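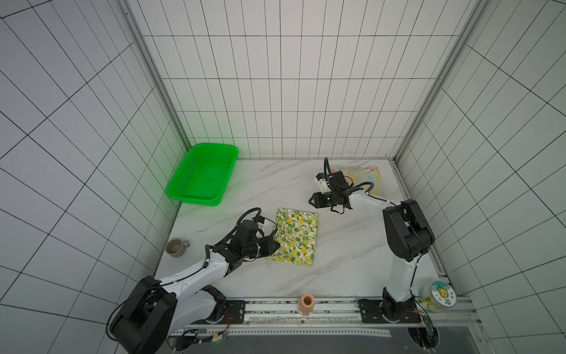 Lemon cloth, tie-dye cloth, green basket, gray mug and peach cup on the marble-patterned top.

Tiltness: Small Household Things, Folded and Put Away

README, October release

What this is

Tiltness is a collection of short recordings about tidying a small table. Cloths get folded, unfolded, stacked and dropped into a basket. Cups and mugs get moved out of the way so the cloths have somewhere to go. We love this stuff! A kitchen cloth can end up in so many shapes, and after a whole season of looking at them we still find new ones we want to label.

There are 3,009 episodes in this release. Of those, 1,354 involve a cloth being folded or unfolded and 649 end with something going into the basket. The two groups overlap, so please don't add them up. Everything else is sorting, nudging and clearing.

The things

The object list has 20 entries, and objects.txt gives each one a short name. These come up most often:

lemon_cloth: yellow and white, printed with lemons and green leaves. Starts folded in most episodes. The print is busy and cheerful, and the folded edges can be hard to pick out against it (wonderful for anyone who likes a tricky edge).

tiedye_cloth: pastel pink, yellow and blue. Its colors run into each other, so a fold and a color change can look very much alike.

green_basket: bright green plastic with perforated sides. It throws a green tint on whatever pale surface is next to it. We left the color exactly as recorded.

gray_mug: small, ceramic, one handle. Handle direction is labeled left, right, toward or away.

peach_cup: small, open top. Often near the front edge.

clear_tub: clear plastic, round label on the lid with a yellow fruit on it. We label the lid and the tub as one object unless they are apart.

The table

The top is white with faint gray veining, and white tile goes up the back and both sides. Mwanaisha Kioko picked the setting in Kandport, and it makes the colored cloths pop beautifully. It is less kind to pale things, so if your method depends on contrast, try the gray mug first and work up from there.

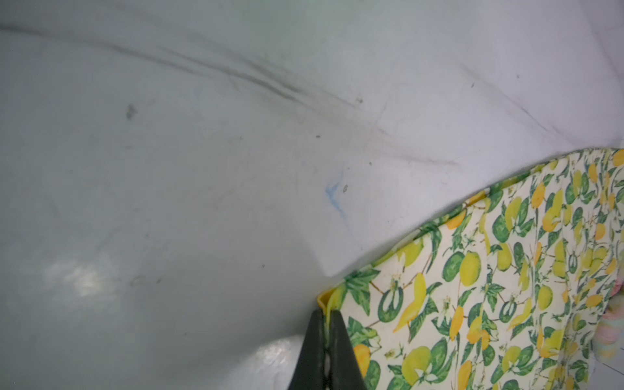

Marks and specks get their own tag, surface_mark. Scuffs, smudges, pen marks and little dots of dirt all count. Please keep them in! Gladys Okoth went through the close views one by one, and her notes are in marks_notes.txt. A dark speck can pass for a crumb and a long smudge can pass for a crease, so the tag is handy when you are checking false hits. Glare has a separate tag, shine, and the two can appear together.

How folds are labeled

flat: one layer, corners visible
half: one fold
packet: two or more folds, roughly rectangular
heap: anything else, and there is plenty of it

Annelore Fuchs and Lilian Lukumay labeled every fold separately and then sat down together over the ones where they differed. Most of the arguing was over packet versus heap. If the cloth has one corner poking out but still reads as a rectangle, it is a packet.

Files

episodes/ one folder per episode
labels/ folds, handles, marks, shine
objects.txt
marks_notes.txt
splits.txt

Known gaps

The tie-dye cloth appears far less often in the half state than the lemon one. We don't have any wet cloths yet. Some early episodes use the name yellow_cloth for lemon_cloth, and the script in Drorkine's tools folder renames them.

Questions and fixes

Write to Lilian Mwakalinga, who keeps the label files. Corrections to a single fold label are very welcome, just send the episode number and the label you would give it.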